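Bench notes, Monday, sock line
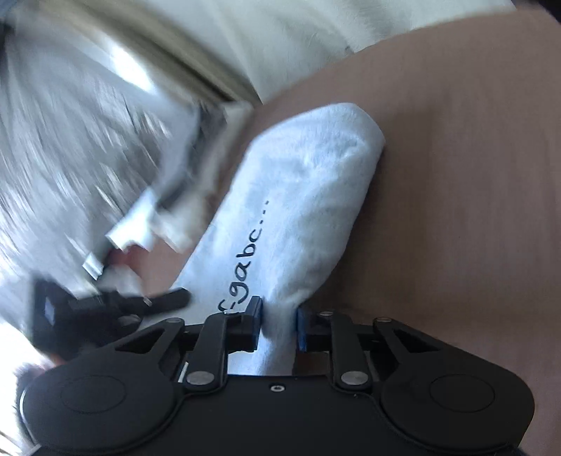 White fuzzy sock in the blue pads, tabletop run.

OK so the Groltari trial is in its second week and I'm still on socks. The fluffy ones pinch down to a narrow waist between the pads, and I want to know if we're better off gripping nearer the cuff (Jahangir says cuff, I say middle, we'll see).

Target for this week is 341 grabs logged. I got 90 in before lunch and my wrist is complaining, so Daryna is taking the afternoon!

Bigger thing from the morning chat: once the arm takes over pairing, Qistina and Sandamali go to returns inspection full time. Qistina is thrilled. Sandamali less so, she likes the pairing table and the talk that goes with it, and I don't blame her. She asked who clears a jam at 6 am and I had no answer. Ask Ashraful.

Also she can tell a worn sock by feel, and we have no step for that at all. Needs writing down before July.

To do: swap pads, try ribbed socks, chase Stanciu for the spare screws.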